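Visit report: Kallow Hall open day, Gondow
2023-09-18

Kallow Hall is a former grain store on the east side of Gondow that has been run as a music and movement venue since April of last year. The open day covered the main room, the gallery level and the plant room. I went mainly to look at the sound system and the floor, as our own group is planning a monthly evening with live players and a movement class ahead of it.

Access is by a single ramp from the parking lot. The double doors open straight into the main room with no lobby, so street noise gets in each time someone arrives. The operators hang a heavy curtain inside the doors during quiet sessions. It was tied back for the tour, and I could not judge how well it works.

The main room is licensed for 348 people standing or 200 on mats. The lower figure is set by floor area and not by exits. The floor is maple on sleepers, laid over the old concrete slab. It has some give at the center of each bay and almost none over the sleepers, which a dancer will notice. Shoes with hard heels are not allowed. Karlijn Mulder, the technical manager, led the tour and said the boards are sanded once a year and oiled, never lacquered, because lacquer gets slick under bare feet.

The sound system is a four-point setup with two subwoofers under the stage lip. The main cabinets are made by Lundholm, a small local shop, and are hung from the original roof beams on rubber mounts. We heard three pieces: solo harp, a drum trio on tape, and a low drone used for breathing classes. The harp was clear at the back wall. The drums were muddy in the northwest corner, where the brick is bare and two hard surfaces meet. Mulder is aware of this and has panels on order. The drone set off a rattle in a ceiling duct, which stopped when the fan was turned down a step.

Lighting is all LED and runs from one desk on the gallery level. The dimming is smooth down to a very low level, with no visible stepping — better than I expected from the age of the desk. There is no haze machine, and outside units are not permitted.

The gallery level holds wall art on rails, with hanging points every 3 feet. Artists hang their own work the afternoon before an event. The lighting there is on the same desk as the main room, so a dark dance set also means a dark gallery. A separate circuit is planned.

The Yimer Ensemble played a short set at the end of the tour, two strings and a frame drum, without amplification. With the room less than half full the decay was long, and the drum tended to cover the lower string.

Rental is by the evening and includes the desk operator. Load-in starts at 2 p.m. Mats can be used at no charge but have to be wiped down and stacked by the renter. Ceremonies with open flame or incense need written approval ten days ahead.

Open items for us: the duct rattle, the date for the corner panels, and whether the curtain can stay closed during late arrivals.

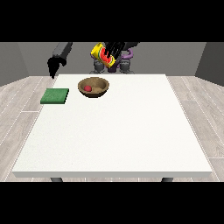 White table with green square pad and round wooden bowl (computer rendering).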